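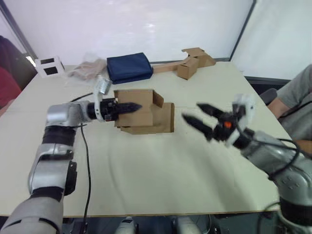

Left gripper closed and leaning on the carton, right gripper open and on its way.

Girna: a two-arm table robot and its box episodes

Girna is the pair of arms we put together in the shared workshop, on the one white table that doesn't wobble. This folder holds the recordings, the configs and most of the apologies. The episodes are all box handling: push, turn, hold a flap, let go. Small cartons only. Large cartons won the first round and were retired undefeated.

What's in here
episodes/ - 1,000 recordings, each about 20 seconds long
configs/ - joint limits and gripper settings, one file per arm
drerko/ - the recorder, called Drerko for reasons lost to a Monday meeting
notes.txt - read before complaining

Setup
Power the left arm first. Wait for it to finish homing, then power the right. Doing both at once trips the breaker, and the people at the laser cutter know where we sit.
Start Drerko with the arms parked. It will refuse otherwise, and it is correct.

Labels
Each episode gets one of 4 outcomes: done, partial, dropped, abandoned. "Abandoned" means the operator let go of the controls and walked off, usually for coffee. We kept those in.

Known problems
Fast moves of the right arm smear in the head camera. Lower the speed cap if you need clean fingertips.
Cables get where they like. Check both wrists between takes.
The table isn't cleared between sessions, so expect bags, fabric and spare cardboard in the background. Filter on the "tidy" flag if this bothers you. It matches 7 episodes.

Contact
Orathai Wiriya looks after the configs. Send her the episode number and the log, in that order. Logs on their own go in a folder called Uta, which she has yet to open.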